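Moving my workout log from Rurkus to Melteo

4 min read 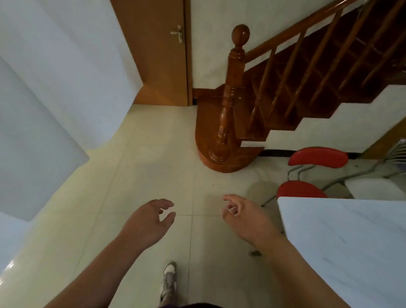
Tiled floor, one sneaker in view.

I kept my training log in Rurkus for a long time and moved everything to Melteo in October. A few people asked how the switch went, so I'm writing it down while I still remember the details.

Rurkus was fine for what it did. You picked an exercise, typed the weight and the reps, and it drew a line going up or down. I liked the line. What I didn't like was that the free plan stopped at 2,000 entries. After that you could still add new sets, but the oldest ones dropped out of the charts. I had 3,102 entries when I exported, so a good part of my history was sitting there where I couldn't look at it without paying.

The export is under Account, then Privacy, then Download my data. It sends you a link by email. Mine took until the next morning to arrive. The file is a plain spreadsheet with one row per set, and the dates are day first. Melteo expects month first. If you import without fixing that, half of your workouts land in the wrong month and the rest get rejected. I found this out the slow way and had to delete everything and start over.

After I fixed the dates, the import took a couple of minutes. It came back with 593 rows it couldn't match. Most of those were exercises I had named myself, like "row, towel" and "step thing," and it wanted me to pair each name with something in its own list. You only have to do each name once, and I had 13 names, so that part was quick. I paired "step thing" with step-ups. I'm still not sure that's right. Some of those entries may be from when I was doing lunges.

Nobuhle Ngcobo, who I used to run with, told me to skip the matching and start with a clean log. She did that and doesn't miss the old numbers. I can see the sense in it, but I look back at old squats more than I probably should.

Things I like better in Melteo:

The rest timer keeps going when the phone is locked. In Rurkus it paused, and I would pick up the phone and find I had rested nine seconds, according to the app.

You can write a note on a single set. I use this for my left knee, mostly. "Fine" or "not fine" is enough.

Warm-up sets can be marked as warm-ups and then they stay out of the totals. My weekly volume dropped a lot when I did this, and it's a more useful number now.

Things I don't like:

The first screen shows a plan it thinks I should be following. I can close it, but it comes back every Saturday. I wrote to support and got a polite answer from Brayan Huamán, who said the setting to turn it off is on their list. He also explained how to make the log the second tab, and that helps a bit.

There is no way to log in pounds for one exercise and kilos for another. The plates at my gym in Ostolstead are in pounds and my kettlebells at home are in kilos, so I do the math in my head and round. Rurkus let you choose for each exercise. I miss that every time I train at home.

The charts are plainer too. You get one exercise at a time and you can't lay two over each other. I used to compare front squat and back squat that way – I don't think I ever changed anything because of it, but I liked having it.

I also tried Nel for a week before settling on this one. Nel is mostly built for classes and it kept asking me for a room and an instructor. If you go to classes it might suit you. For writing down sets it was too many taps.

My routine hasn't changed. Three days of lifting, one day of whatever I feel like, usually carries and a lot of step-ups. I log between sets and not at the end, and if I forget a set I leave it out. I used to guess and fill it in, and going through the old file I could tell which ones were guesses. They were all round numbers.

I haven't deleted the Rurkus account yet. The spreadsheet is saved in two places, so there's no real reason to keep it – I just haven't gotten to it. If you're doing the same move, fix the date column first and try the import with one month of data before you send the whole thing.

Next I want to sort out those step-up entries.

Last updated in October

Search this blog
Type and press enter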